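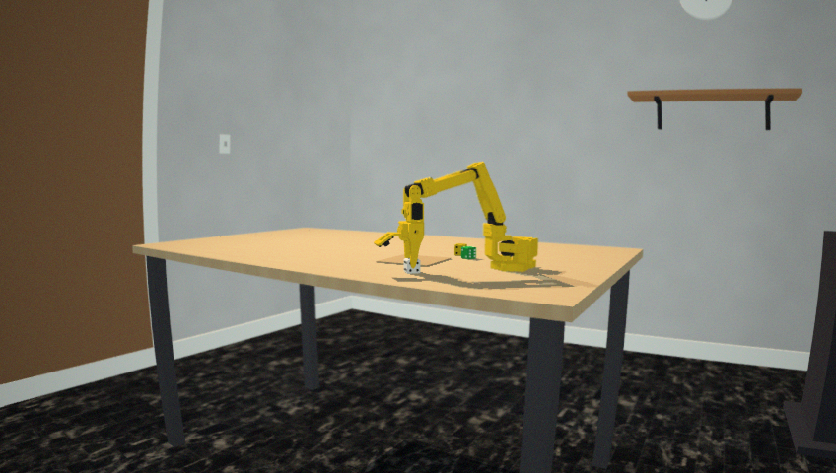
Figure 4. The Murín tabletop task in simulation, with the gripper holding a cube-shaped object just above the square pad. A yellow block and a green cube lie between the pad and the robot base.

5.2 Early release at the pad

The most frequent fault in the simulated trials was early release, in which the fingers open while the object is still above the pad. We ran 700 placement trials with the Gadia controller, using the layout in Figure 4. Of these, 517 ended with the object at rest inside the square. In the remaining 183 it came to rest partly or fully outside, or was never released.

We replayed the logs of all failed trials at the physics step rate. Early release explains most of them. The controller opens the fingers when the estimated contact force at the wrist passes a fixed threshold. During the descent the wrist joint slows sharply, and the force estimate, which does not correct for the mass of the gripper, shows a short spike. If the spike passes the threshold, the controller treats it as contact with the table. The object then drops, lands on an edge, and tips or slides off the square. Two trials ended with it against the yellow block.

Raising the threshold removed the spike-triggered releases but caused a second fault. The arm kept pushing down after real contact, and the solver reported deep overlap between the object and the tabletop. On a physical arm this would load the fingers and possibly the wrist, so we regard it as the more serious of the two.

We therefore left the threshold alone and added a height check taken from the Plilent planner. Release is allowed only when the force signal and the fingertip height agree for 12 consecutive steps. We repeated the 326 start poses closest to the base, where the wrist slows hardest. No early release was logged. In four trials the check never passed and the arm held the object above the pad until the time limit. All four began with a tilted grasp, a case the height check does not handle. The Gunderari grasp filter would reject such grasps before the lift, but we have not yet tested the two together.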